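Sim first or table first? (garage liquid handling build)

flangewright
Resurrecting my own thread. For anyone new: I'm putting a secondhand arm on a bench in the shared workshop so it can shuffle plates for my kombucha and sourdough hobby, a sentence my wife has asked me to stop saying to guests. The arm cost me 3,000 dollars. The bench is not built. I have spent the past month making a simulation of the bench.

Plates go in a column down the left, arm on the right, control box at the near end so I can slap it. Scene is done in Dobre, motion planning in Sakham.
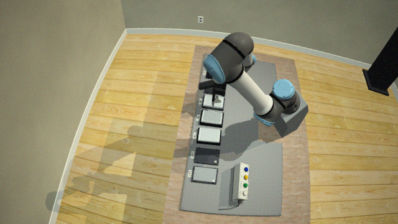 Prirkden, December 20, 2025

Current state of the layout as of tonight. Labware in a single column, labels down the left side, gripper over the rack. I'm fairly pleased with it and would like to be told so before the criticism starts.

tin_snips
Very nice floor. You modeled wood grain and a wall outlet. Did you model the table flexing when the arm stops short? Mine did, and it walked two well plates off the edge.

flangewright
The floor came with the room. The table is infinitely stiff, like all my tables until I build them.

Wycliffe Shemweta
I'd move the box. You have it right beside the last two plates, with the cable coming out of the bottom and bending left over the work surface. On the real one that cable will find the gripper. Turn the box around or run the cable through the table.

Also, where is your emergency stop? I see blue, yellow, green and white. I'd want a big red one, and I'd want it somewhere I don't have to reach past the arm.

flangewright
Separate mushroom button on the front leg, not modeled yet. Fair point on the cable. I drew it there because it looked tidy.

pelletpress
Contrary opinion: stop simulating. I bolted mine to a door on two sawhorses and was moving plates in a weekend. You learn more from one dropped plate than from 80 clean runs in Dobre.

tin_snips
You also learn what agar smells like inside a wrist joint.

pelletpress
Once. That happened once.

Wycliffe Shemweta
I'm with the sim crowd up to a point. It's good for reach. Look how folded up the arm is over the far half of the column. I'd run it down to the light gray plate at the near end and check the elbow before cutting any wood. Cheap to find out now.

What it won't tell you is whether the plates seat. Mine needed some 15 tries at the holder chamfer before they dropped in without sulking.

flangewright
Ran the near end after reading this. It gets there, but the elbow swings out over the spot where I planned to stand. So either the column slides up or I do.

hexkey_orphan
Slide the column. You have all that gray surface to the right of the plates doing nothing but catching shadow.

flangewright
That's reserved for a tip rack and a waste chute. They exist in my heart.

pelletpress
So the bench isn't real and the waste chute isn't even simulated.

flangewright
Correct. Costudia has aluminum plate in stock again and I've put my name down for a sheet. Cutting in January if the workshop saw is back from repair. Box is getting turned around tonight, Wycliffe.

Wycliffe Shemweta
Good. Leave slack at the base joint too. More than you think.

tin_snips
And post the table when it wobbles.

Back to top | Contact the moderators | © Prirkden Workshop Forum, posts belong to their authors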